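首页 车队 赛事 青训 合作伙伴 联系我们

Divalar卡丁车青训项目阶段进展报告

提交:Lerkero赛车俱乐部
收件:Brarnix基金,项目负责人Kerstin Thiele

一、总体情况

本阶段从赛季开幕起,到九月底为止。项目按计划进行,少年组和新手组都已开课,Fajardo赛道的使用协议续签到赛季末。报名学员216人,通过体能和视力检查后正式编组的101人,其余列入候补,冬季班开课时优先通知。

每周三下午的训练改为先上理论课,再下赛道。教练反映,旗语和起步程序在教室里讲完,赛道上重复讲解的时间明显减少。雨天课程不取消,改上数据分析,用上一周的圈速记录讲刹车点和出弯线路。
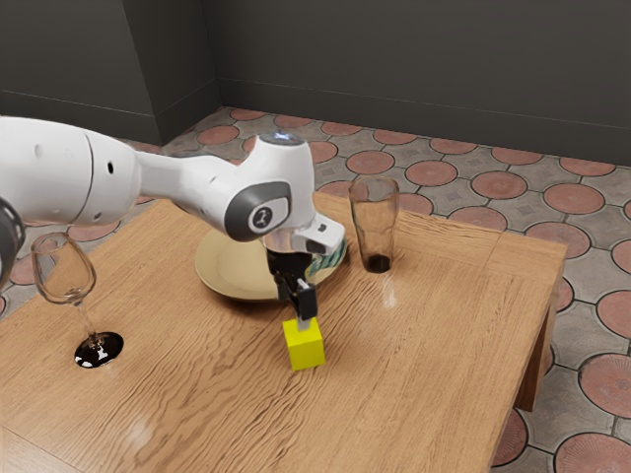

二、车辆与设备

本阶段新购练习车2台,均已交付并登记。旧车更换了链条、刹车片和座椅衬垫,其中一台车架有裂纹,已停用,等厂家答复能否焊修。如不能修,我们会在下一份报告里提出替换申请,不占用本阶段预算。

计时系统换了新的感应线圈。原来三号弯后的分段计时经常丢数据,更换后连续几次训练记录完整。轮胎消耗比预期快,主要是夏季路面温度高,加上新手组锁死刹车较多。教练组已把新手组的胎压标准单独列出,并规定每节课后检查磨损。

三、比赛

少年组参加了地区系列赛的前几站。第二站排位赛中,我方两名车手在同一圈互相阻挡,双双失去较好的发车位置。赛后教练与两人及家长谈过,明确了队内让车和出场间隔的规则,写进了学员手册。之后的比赛没有再发生类似情况。

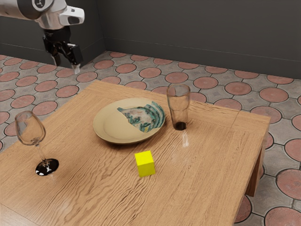
地区赛最后一站因赛道排水施工推迟,新日期由主办方另行通知。参赛学员名单不变,运输车辆已重新预订,原订金可以顺延。

四、经费

设备和场地两项支出在预算之内。轮胎一项超支4000元,拟从未使用的差旅费中调剂,请Kerstin Thiele女士书面确认。全部票据扫描件已随本报告附上,原件存俱乐部办公室。

五、下一步工作

完成地区赛收尾,确定冬季班课表,安排候补学员体检。女子组的试训名额还在与赛道方协商,主要问题是上午时段已被租赁客户占用。协商有结果后,我们会单独发函说明。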